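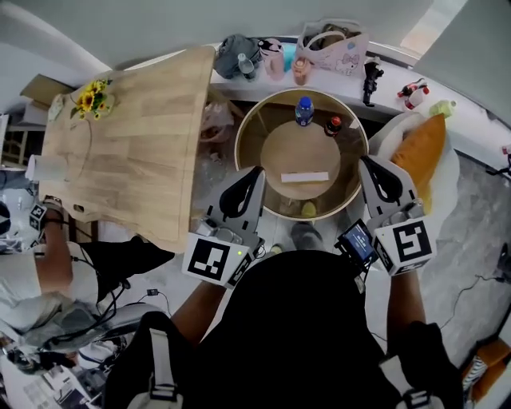
Workshop notebook, Protville, December
Hand grippers, Lewis station: finger pads, zero position, cables

Started 8.40. Picked up where the last entry stopped, with the left gripper of the Lewis pair reading open when it was closed. The note on the box said "drifts after lunch", and I took that at face value and left the pair switched on while I did the paperwork. By 9.30 the left one was reading 3 mm with the fingers touching. The right one was steady at zero.

Swapped the data cables over first. The fault stayed with the left gripper, so it isn't the cable or the port. Swapped back.

Opened the left housing. Some dust, a bit of paper fibre near the linkage, no loose screws in the bottom. The magnet on the encoder shaft turned under my fingernail. It should not turn. The old adhesive had let go cleanly and come away as a ring. Cleaned both faces with alcohol, left them ten minutes, put the magnet back with the slow two-part glue and clamped it with a peg. The quick glue is what was used last time, going by the colour. Please don't use it on the magnets again, it goes brittle. The tin now has a label on it.

Pads next, while the glue was going off. On these grippers the pads have fine ridges running across the finger, and they wear at the tip well before anywhere else. Ran a thumbnail down each. Left gripper: both pads rounded over at the tip, replaced as a set. Right gripper: fine, cleaned only. Soapy water and a nail brush, then dry. Alcohol makes the pads go shiny and then they slip on anything with a smooth wrapper.

The new pads are from the Bokero bag in the second drawer. There are two hardnesses in that bag and they look the same. The softer ones have a nick in the back. I fitted the harder ones to match what is on the right gripper. A mixed pair closes unevenly and the width reading ends up wrong in a way that looks like an encoder fault, which cost us most of a morning in the autumn.

Counter before I touched it: 643 closes since the last zero. The sheet says re-zero at 1000, so it was not overdue. I reset it anyway as the magnet has moved.

Zeroing, for whoever does it next. I have rewritten it here, the sheet on the wall leaves out the second step.

Fingers fully closed, nothing between them, hold for a slow count of five.
Open to the stop and let go of the trigger. Wait for the reading to settle before going on.
Close on the 9 mm gauge block. Reading should come to 9.0. If it is out, do the whole thing again from closed. Don't adjust the offset by hand.
Close on nothing again. If it does not come back to zero, the magnet or the pads are at fault and there is no point saving.
Save in Rastia and write the offset on the tape inside the housing lid.

Left gripper took two goes. The first time I had the block in at an angle. Second time 9.0 on the block and 0.0 closed, three closes running.

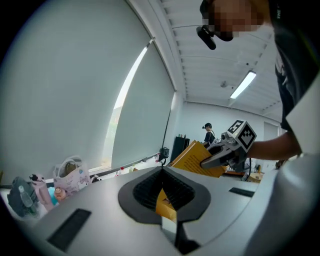

Edmund Thackray
Workshop technician, grippers and fixtures

Afternoon, checks under load. A gauge block only tells you the fingers meet squarely on something hard and flat. For the rest I like a paperback. It gives a little when the fingers close, and if the pads are toeing in you can feel the book want to swing round. Try it with the spine towards you and then with the spine away. Hold it out at arm's length, tilt the wrist both ways, and watch the number as well as the book.

Left gripper: book stayed put in both directions. Reading crept up by 0.2 mm over a minute and then stopped. I put that down to the pages settling, and the right gripper did the same when I tried it. Repeated with a water bottle, no creep.

Markers. Wiped with a dry microfibre cloth. One corner on the left gripper had a fingerprint on it that only showed when held to the light, and tracking in Rastia was dropping out whenever that corner came round. Fine after wiping. Pick the grippers up by the body, please. If a marker lifts at the edge, replace the whole thing. Pressing it back down leaves it slightly off flat and the pose is wrong by a few millimetres at the fingertip.

Light. With the blinds up on a clear afternoon we get glare off the white parts of the markers. Down on the window side is better. Worth setting them before the tracking check and then leaving them alone until the session is over.

Cable relief. The loop under the gripper needs enough slack for a full turn of the wrist, and no more than that or it catches on the edge of whatever you are reaching into. I have been setting it by turning the wrist palm up, pulling the cable until it just goes tight, then giving back two fingers' width. Tape on the floor run still needs redoing. I walked on it twice today.

Left running from 2.15 to 4.30 with the fingers closed. Zero at the start, zero at the end. That is longer than it took to go wrong this morning, so I am calling the magnet fixed for now and have taken the note off the box.

To do:
Check the magnets on the spare pair. Same batch, same glue.
Order pads, harder grade. One set left.
Correct the sheet on the wall. Re-zero stays at 1000 closes, plus any time a housing has been opened.
Ask whether Rastia can show the close counter on the main page. At present it is three menus down and no one looks.
Gauge block goes back in its case. Found it in the screws tray again.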